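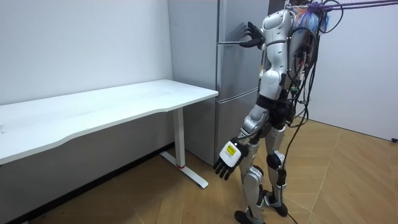 No. 881

Wed 8 January

Quick one, bread is in the oven and I have until the timer goes.

So the starter. Javiera gave me a jar of hers back in September, in an old jam jar with a rubber band round it, and said feed it every day and don't fuss. I fussed. I fed it twice a day, moved it from shelf to shelf, bought a thermometer. It sulked for weeks. Smelled like nail polish. Flor said throw it out and start over, Javiera said feed it less. Did neither, went away for the holidays, stuck it at the back of the fridge and forgot it.

Got home, gray liquid on top, poured that off, gave it one big feed with rye. Next morning it had pushed the lid up and gone down the side of the jar. Go figure.

What I'm doing now, for those who asked after the last post:

Feed at night, rye and white half and half, water from the tap. Lid loose. In the morning if it floats I use it, if it doesn't I have toast from the store loaf and try again. Dough is flour, water, salt, starter, nothing else. I mix it with my hand in the big blue bowl, leave it while I shower, then fold it over on itself a few times before lunch. Then overnight in the cold. That's the part I used to skip and I think it was the whole trouble. Same-day loaves came out pale and kind of bready-sour in a bad way, like the taste hadn't made up its mind.

Salt: I was forgetting it. Not once. 3 times since Christmas. If you've never eaten bread with no salt, it's like chewing a sponge. Now I put the salt on top of the flour bag before I start so I have to move it.

Wenceslao Herrera (hi Wence) wrote to ask if he needs a cast iron pot. I don't know. I use one becuase my aunt left me hers and it weighs as much as a dog. Renato does his on an upside-down baking sheet with a pan of water underneath and his crust is better than mine, which I resent. Try what you have.

Flour. Ran out of the good stuff from the mill shop, they're shut till later this month. Been using supermarket bread flour and the dough is slacker, spreads more. Took the water down a bit. Still spreads. Tastes fine. Sliced it thick and nobody at home complained, though they'd eat the box if there was butter on it.

Things that went wrong this week: left the oven on broil. Burned top, raw middle, ate the sides. Also used the wrong towel in the basket, the fluffy kind, and spent a good part of Monday picking blue fuzz off a loaf. Use a smooth one. Lots of flour on it, more than feels right. Rice flour if you have it.

Leftover starter goes in pancakes. Nicanor wants the recipe, there isn't one really, a cup or so of starter, an egg, pinch of baking soda, some milk if it's stiff. Fry. Syrup. They go rubbery if you let them sit so eat them standing up at the stove like I do.

Still want to try one with walnuts, and the olive one Flor brought back from Cáceres, or the idea of it anyway, she ate the acutal loaf on the train.

Timer. Top looks dark but not broil dark. Going to leave it 8 more minutes with the lid off.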